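4.2 How supporters talk about a manager after a defeat

We came to the post-match material with a fairly simple expectation, and it is only fair to the reader to set it out before the results. We supposed that supporters who had just watched their side lose would direct most of what they said at the manager, and that the players would come in for their share a day or two later, once the highlights had been watched again and tempers had cooled. The interviews from Pridero, where the club had lost by two goals in its last home fixture before the July break, seemed at first to bear this out. Those from Zerum did not, and we have spent a good deal of time since trying to understand the difference.

In all, 47 supporters took part, and between them they gave us 117 separate comments that mention the manager by name or by role. Each comment was read by two coders working apart from each other, who then met to talk through the cases where they disagreed. Those meetings were long and, we are glad to say, mostly cheerful. The hardest cases were the ones where a supporter spoke of "him" without making it clear whether the manager or the captain was meant – a habit especially common among people who have followed a club since childhood and feel no need to explain themselves.

The Pridero supporters tended to begin with the lineup. Why was the young left back left out, why had the midfield been changed after a perfectly good draw the week before, and so on. One man, who had traveled with his daughter to every away match that season, told us that he "knew it was gone when the team sheet came out." At Zerum the talk started somewhere else entirely, with the owners and the price of tickets, and the manager was often spoken of with real fondness, as somebody stuck in the same leaky boat as everyone else. Gu's notion of borrowed blame is helpful in reading these passages, although Gu had radio phone-ins in mind and our supporters were speaking in small groups, over a drink, to people they mostly knew.

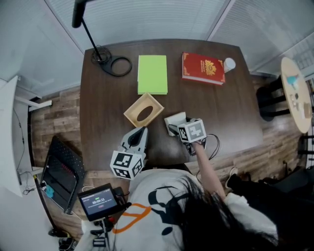
Department of Sport and Community Studies
Figure 3. Tabletop with books, a tissue box cover and a lamp.

It would be easy to make too much of this contrast. Pridero had been expected to finish near the top and Zerum had not, and a defeat weighs differently on people who were hoping for a trophy. Hesham makes a similar point about cup finals, and we think it carries over well to ordinary league matches. The coding scheme, which Jinlong Xia drew up and which we last revised on 16/05/2023, has no category for what a supporter had hoped for at the start of the season, and we would certainly add one if we were beginning again. What we can say is that the length of a manager's time at the club seemed to matter less than we had thought – supporters were quite ready to be patient with a newcomer and quite ready to be short with an old friend. We return to the question of patience in Section 5, where the radio transcripts are taken up.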